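Der Ketchup muss jetzt auf den Kopf

Seit Sonntag habe ich Muskelkater vom Gläserschleppen, und das kam so: Ich wollte eigentlich nur schnell den Senf suchen. Den mittelscharfen, der immer hinter der Mayo verschwindet. Gefunden habe ich stattdessen drei angebrochene Gläser Kapern, eine Tube Tomatenmark, hart wie Kreide, und ein Chutney, von dem ich ziemlich sicher bin, dass es mit umgezogen ist. Und wir wohnen seit sechs Jahren hier!

Also alles raus. Wirklich alles, Kühlschranktür, Gewürzregal, und dann auch noch das Fach über dem Herd, in das ich nur mit Hocker komme (und in das ich deshalb nie schaue). Auf dem Küchentisch standen am Ende 29 Flaschen, Gläser und Tuben, für einen Haushalt mit zwei Personen und einem Besuchskind am Wochenende. Ich war schon ein bisschen erschüttert.

Sortiert habe ich dann nach Gefühl. Was wir jede Woche brauchen, kommt in die Tür, ganz unten: Ketchup, Senf, Sojasoße, der Zitronensaft. Was nur zum Grillen rauskommt, steht jetzt in einer Kiste ganz hinten im unteren Fach. Die Kiste kann man komplett auf die Terrasse tragen, und darauf bin ich sehr stolz. Essig und Öl sind aus dem Kühlschrank raus, die wohnen wieder neben dem Herd. Beim Pflaumenmus von Prunum habe ich lange überlegt, das 500-Gramm-Glas passt nämlich in kein einziges Türfach, und umfüllen mag ich nicht – es steht jetzt bei der Marmelade und guckt oben raus.

Und dann die Quetschflaschen. Ich liebe sie ja, aber der letzte Rest macht mich wahnsinnig. Man schüttelt, man klopft, man drückt, es pupst einmal quer über den Teller und dann kommt Wasser. Die rote mit dem gelbgrünen Deckel wird bei uns am häufigsten aus der Tür geholt, bei ihr lohnt sich das Theater also am meisten.

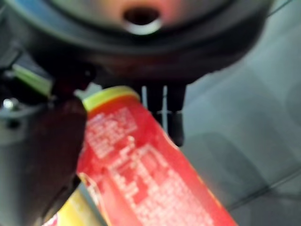

Raili Koivisto schrieb mir dazu gleich, sie stelle alle Soßenflaschen grundsätzlich kopfüber in ein leeres Gurkenglas, mit einem Stück Küchenpapier am Boden, und habe seitdem keinen Rest mehr weggeworfen. Das mit dem Gurkenglas habe ich sofort ausprobiert. Bei zwei Flaschen klappt es prima, bei der dritten ist der Deckel zu breit, da muss ich noch ein größeres Glas leer essen (es gibt Schlimmeres als Gurken).

Weggekommen sind am Ende die Kreidetube, das Chutney und ein Dressing, das sich in drei Schichten geteilt hatte und auch nach kräftigem Schütteln dabei blieb. Die Kapern habe ich in ein Glas zusammengekippt, am Dienstag gibt es Königsberger Klopse.

Der Senf stand übrigens im Gewürzregal, hinter dem Paprikapulver.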